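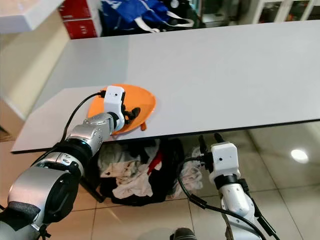 **Notes for session 5: watching dance when you can't name a single step**

Okay, so last time we got a bit lost in the history and I promised you something more practical. These notes go with the two clips we'll watch in class (I'll bring the speakers, the ones in the room are awful). Read them before you come if you can. If you can't, read them on the bus.

The clips are both from *Turnonus*, the one-act ballet I keep going on about. It runs 57 minutes with no intermission, and I saw it on tour in Pula, in October, from a seat so far to the side that I missed half of the opening. I still loved it! We're only watching the storm section and the last duet, so don't worry about the plot too much. A fishing village, a boat that's late, two sisters who disagree about whether to wait. You'll pick it up.

### Start with the weight

Most people look at feet first. Try looking at the hips and the ribs instead, and ask where the dancer's weight is going. In the storm section the whole group keeps tipping backward and catching itself, over and over, and after a while you feel a little seasick (I did, anyway). The older sister is the only one who stays upright. She hardly moves for the first couple of minutes and I couldn't take my eyes off her.

Jot down:

- who is heavy and who is light
- when that changes
- whether the music changes with it, or a bit later

That last one is worth some patience. The drums come in *after* the group has already started to fall, and I must have watched it three times before I caught it.

### Then the music

The score is for a small band: strings, drums, an accordion. Some of you asked about counts. In the storm the musicians are playing in **5** and the dancers are mostly moving in **2**, so they only land together every ten beats. Clap it with a neighbor. One of you takes the five, the other takes the two, and you say "now" when you meet. It's harder than it sounds and you will laugh, which is fine.

If you want more of this kind of thing, the company Chege does a lot of it in their shorter pieces. I find them colder, but a few of you will probably like them better than *Turnonus*, and I'd love to hear why.

### Then the story, last

A story ballet doesn't have to act everything out. In the duet the sisters pass a coat back and forth, and that coat is doing an awful lot of work: it's their father's, it's an argument, and for a moment near the end it's more or less a third dancer. There's no miming of "I am sad" anywhere. Compare that with the village scene we watched in session 3, where every single feeling got its own hand gesture. I'm not saying one is better (okay, I have a favorite, you know I do).

### For next time

Write a page on *one* moment from either clip. A short one, some 2 minutes of stage time at most. Tell me what you saw before you tell me what it meant. Please don't look up reviews first, I'd much rather read your own muddle than somebody else's tidy opinion.

We'll move on to *Olteo* after that, and it's a long one, so bring a sweater and a snack. The room gets chilly once the heating clicks off. Handouts for the people who missed session 4 are in the folder by the door.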